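The Long Life of a Warm Pair of Socks

My grandmother owned four pairs of winter socks, and she knew each of them the way other people know their cousins. I thought of her often this March, when I spent an afternoon at Clovimby, a mending circle that meets above a bakery and smells, by three o'clock, entirely of cardamom.

Soudabeh Kiani started the circle with two chairs and a biscuit tin of darning needles. She has 45 regulars now, and a waiting list for the good lamp. "People come in with one sweater," she told me, pouring tea before I had my coat off, "and then they go home and look in every drawer they own!" 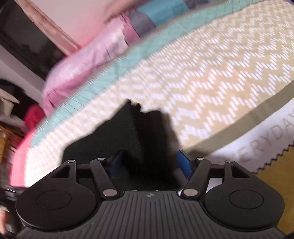

Wool is what most of them bring, and wool is forgiving (you can botch a darn three times and it will still close up for you). The fuzzy stuff is another matter. A black fuzzy cloth, like the one held over the bed, hides its stitches so well that you lose your place, and Soudabeh makes her beginners work on pale yarn for a month before she lets them near anything dark. Keyvan Ghorbani skipped that month, and he still has the lumpy heel to show for it, which he wears with great pride.

I asked Keyvan what he had learned, and he talked for 19 minutes about washing. Cool water, a little soap, no wringing, and then flat on a towel for as long as it takes. He used to throw everything in together on hot, and he spoke of those years the way some men speak of their first car. His other great subject is lint, which he takes off with a damp rubber glove, always stroking in one direction.

By late afternoon the table had gone quiet, as it does when everyone reaches the fiddly part. Someone had brought pistachios. I had threaded my needle at last, on the sixth try, and felt absurdly pleased with myself.
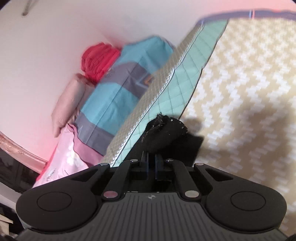
Starting your own basket

Soudabeh's advice is to keep it small: one blunt needle, one ball of gray yarn, and something round to stretch the heel over. She uses an old wooden doorknob. Put the basket where you sit in the evenings, and mend a hole while it's still the size of a pea.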